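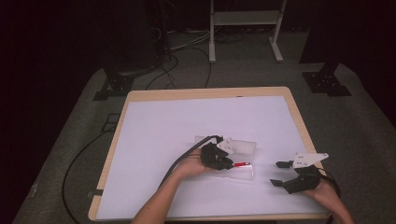

Will a full-size marker fit in the Resstead pencil box?
It will if you lay it in the long side. The short side is for erasers, clips, that kind of stuff.

Ok quick review, typing this on my lunch break. Got the Resstead two-section box in May from Flemlow, wanted something for the pens and markers that live all over my craft table. Paid 10 dollars. Fine price. Would not pay more.

Good stuff first. Lid is hinged so it can't wander off like the lid on my old one did. Stands up by itself when open. Plastic is cloudy, you can sort of tell what's in there but don't expect to read labels thru it.
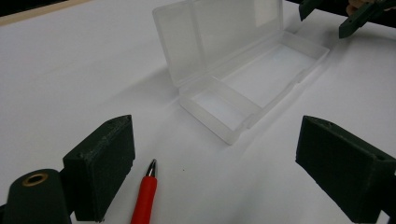

Open, lid standing up, orange-red pen in front.

Divider is low. Pens stay put ok but paper clips hop over it if you carry the box around tilted. Mine went everywhere in the car. Also the divider doesn't come out, so no rulers, nothing really long. Wish they made it removable.

Latch is stiff for the first week. Then fine. I've opened and shut it maybe up to 200 times by now and the hinge hasn't gone white or cracked. My Rekoncombe box split way before that, and it cost more.
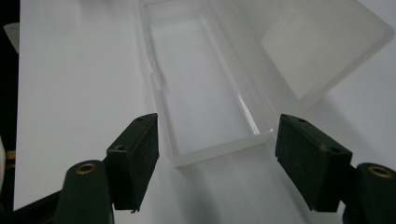
Box open on the white table top.

Cleaning: dish soap, warm water, done. Ink comes off if you get to it same day. Left a leaky marker in over a long weekend and there's a pink stain in one corner that is not going anywhere. My own fault, still annoying.

Smell: a bit plasticky when new. Aired it out over night by the window, gone in the morning.

Shipping was slow and the bag had a hole in it but the box was ok. No scratches.

Would I buy agian? Yes, already did, second one is for colored pencils. Four stars, one off for the divider.

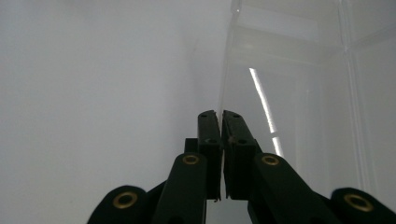
Resstead vs. the Mao box

Had the Mao one before. Deeper, so you can pile things up, but then you're digging for the one pen you want. Loose lid too. The Resstead is shallow and I find stuff faster. If you've got a ton of markers get the Mao, otherwise this one.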